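Gurard – packing floor, shift meeting minutes, August
Start 10:22, canteen end. Drekitham site on the phone, bad line.

Last minutes: agreed. Orkimer arms still on trial, practice table only, no customer stock.

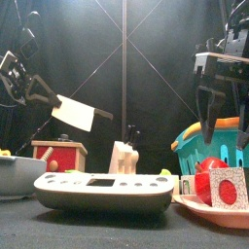
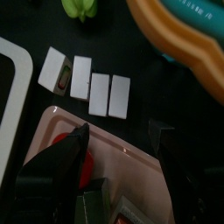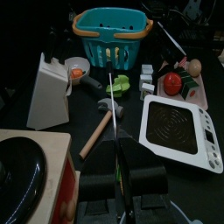

1. Jobs. Main worry from the floor again. Management says no posts go with the arms this year, want that in writing. Pickers on lates asked who clears up when an arm stalls – at the moment its whoever is nearest, on top of their own rate. Not fair, agreed. Toy sets stay as the practice load, the pink tray with the red piece on it and the teal basket with the orange rim are the sort of mixed shapes we get on the Wijaya orders. Small boxed goods to be tried next, 582 lines on the list.

2. Rates. Target stays at 70 an hour for hand packing. Not to be compared with the arms, diffrent work.

3. Training. 10 places on the minder course, first call to lates. Paid at normal rate. Drekitham asked for two – to be looked at.

4. Breaks. Minders can't leave a running arm, so cover needed. Rota to be redrawn before next meeting.

AOB: Noise by bay 22. Lockers, still. Closed 11:10.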